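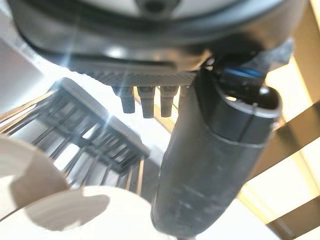 1 min read

Teaching by demonstration (at Clivska, "hand-holding") is showing a robot a task by moving its arms or steering them remotely. The Bošković method asks for 12 demonstrations per chore, a number chosen by people who had not yet met a plate.

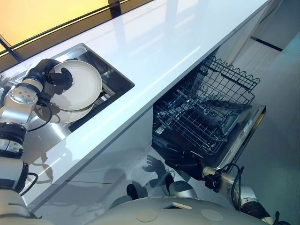
Category: Household manipulation

Plates are a standard subject. The operator guides one hand between sink and dishwasher while the other arm mostly
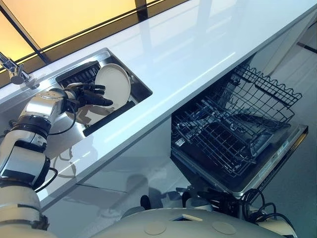 stays out of the way, a skill many operators also lack. Zosier keeps 252 recordings, up to 17 of them dull enough to be useful.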